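17th July

The rain gauge in the back garden has been running for long enough now that I can write up the last rebuild properly. Most of what follows is for my own reference, and for the one person who emailed to ask why my November figures were so far above everyone else's in Mukstead. The short answer is that the gauge was wrong. The long answer is below.

It is a tipping bucket gauge. Rain falls into a funnel, drains through a small hole and fills one side of a see-saw. When that side is heavy enough it tips, empties itself and brings the other side under the hole. A magnet on the see-saw passes a reed switch at each tip, and the logger in the shed records a pulse. The funnel is 160 mm across, which gives a catching area of 20,106 square millimetres. One millimetre of rain over that area is 20.1 ml of water. If each tip is 4 ml, one tip is very nearly 0.2 mm of rain.

The old see-saw was not tipping at 4 ml. I measured it at 3.3 ml on one side and 3.6 ml on the other, after two winters of assuming otherwise. The stop screws had crept upwards, so each side started from a shallower angle and went over early. Every tip was still being logged as 0.2 mm. The total for November was therefore high by a little under 16 per cent, before allowing for anything else.

There was something else. The reed switch was bouncing. In steady rain the logger showed pairs of pulses a few milliseconds apart, and no see-saw moves that quickly. I had set the dead time in the logger to 2 ms, having copied it from the settings for a wind sensor. It is now 30 ms. A bucket of this size takes far longer than that to fill even in a cloudburst, so nothing real is lost.

The replacement parts are plastic. I was doubtful about this, as the old metal see-saw had at least kept its shape, but the pivot had worn oval and I could not find another to fit.
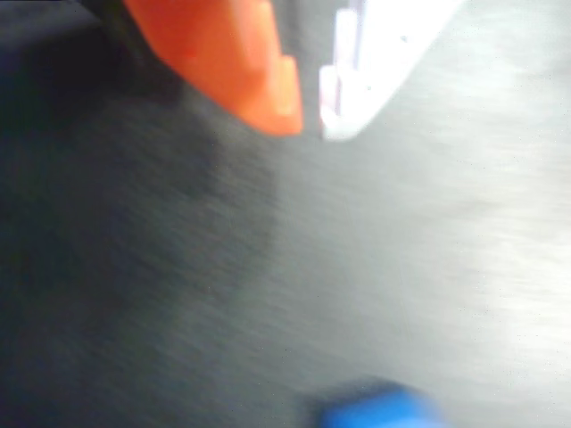

*Orange and white plastic on grey.*

Calibration was done with a burette clamped over the funnel, dripping slowly. I let through 200 ml at a time and counted tips. At 4 ml there should be 50. The first run gave 54, so I lowered both stop screws by half a turn and got 51. A further eighth of a turn on the left side only gave 50, then 50, then 49. I stopped there. The remaining error is smaller than the effect of a moderate breeze on what gets into the funnel in the first place.

Drip rate matters more than I expected. While the see-saw is moving, water is still arriving, and some of it goes into the side that is already full. At a slow drip this can be ignored. At a rate equal to 100 mm an hour I lost four tips in 50. I have not corrected for this in the logger. Rain that heavy has not lasted more than a few minutes at a time here, and Evaristo Tlapale, who runs the Urau station and has been doing this for much longer than I have, advises against correcting for anything you cannot check against a plain gauge.

I now have a plain gauge to check against. It is a glass cylinder on a post two metres from the tipping bucket, read at nine each morning. Over the first few weeks the tipping bucket has read slightly under, mostly on days of light drizzle. This is expected. Water sits on the funnel wall and dries off before it can run down, and any part-filled bucket can dry out before the next shower. A coat of car wax on the funnel helped a little.

On the old data: I have multiplied everything from the start of that winter by 0.86 and removed the double pulses with a short script. The corrected files are in the usual folder with a "c" at the end of the name. The originals are still there. The corrected November total is much closer to the Esquivel Road gauge, though it remains on the high side, and I would not use any single day from that month for anything serious.

Still to do: a finer mesh over the outlet to keep earwigs out, and a new cable gland on the shed side.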